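Wernum Household Water Readings

Version 5. Monthly water meter readings from 135 homes in the town of Wernum, collected over 12 months by Destell.

Contents

readings.csv – one row per home per month
homes.csv – number of residents, year built, garden yes or no
notes.txt – meter changes and known leaks

Readings are in cubic meters. A blank cell means the meter was not read that month. Do not treat blanks as zero. Homes with a replaced meter have two serial codes, and the usage column already accounts for the switch.
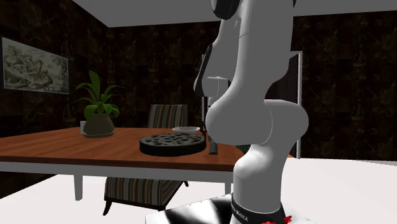 One user at Wumine wrote that the September values looked too high for homes with gardens, and asked whether the reading day had moved. It had. September covers five extra days, and the days column now shows this.

Known limits

Almost all homes are detached houses, so the set says little about apartments. Only 69 homes reported their number of residents. Street names were removed before release.

License

Free to use and share with credit to Destell. The older Lehner files use different home codes and can't be joined to these.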